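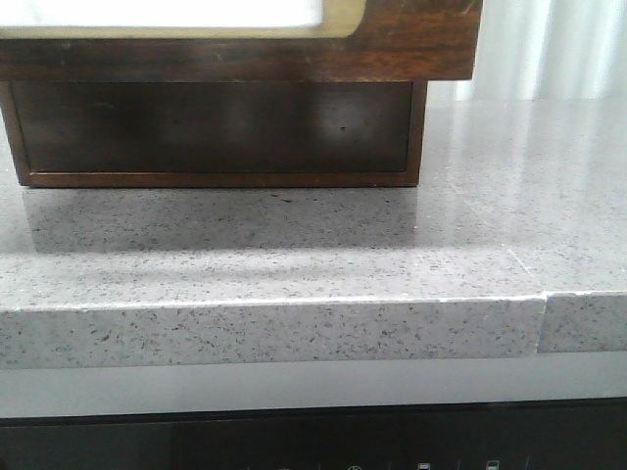
Kitchen Chore Readiness Checklist: Counter Station, Carnstead
Unit under review: Evo arm, Roteo control software
Inspector: Reshma Naidoo
Comments: Lenni Ruotsalainen
Date: May 13, 2024

1. Work surface
Speckled gray stone, polished. Strong glare bands toward the curtain side.
Result: Pass with comment
LR: Reflections still get read as spills. In the wipe-down test the arm went over one clean patch 5 times. Retest with the curtain open and closed.

2. Counter edge and joint
Seam between stone sections noted in the front edge. Small nicks along the top corner.
Result: Pass
LR: Keep the cloth path parallel to the joint. A person feels a seam and adjusts. The arm needs it in the map.

3. Fixed items on counter
Dark wooden unit at the left. Not to be moved by the machine.
Result: Pass
LR: Keep-out zone set at 340 mm from the base. Crumbs inside that zone are left for a person, so the chore is only partly done.

4. Touch controls below counter
Glossy black panel with white symbols.
Result: Open
LR: No contact sensing on the underside of the forearm. Lock the panel before any run. Do not rely on the arm to avoid it.

5. Gripper
Two black fingers. Check pads, tip alignment and closing force before each shift.
Result: Pass with comment
LR: Fine for cups and sponges. Flat items on polished stone, such as a single sheet of paper, are still mostly missed.

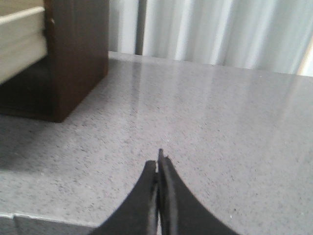 Can the unit be left to clean a kitchen counter unattended?
Not at present. It can wipe a clear surface under supervision, but it cannot be trusted with liquids, glass or anything it has not been shown before.

6. Run log
2,616 wipe passes logged since October, of which 651 needed a person to step in.
Result: Fail against the Piras target
LR: Most stops were for glare or a bunched cloth. Neither is a hardware fault.

7. Emergency stop
Reachable from both ends of the counter. Tested twice.
Result: Pass

Status: supervised use only. Items 4 and 6 stay open until the next inspection.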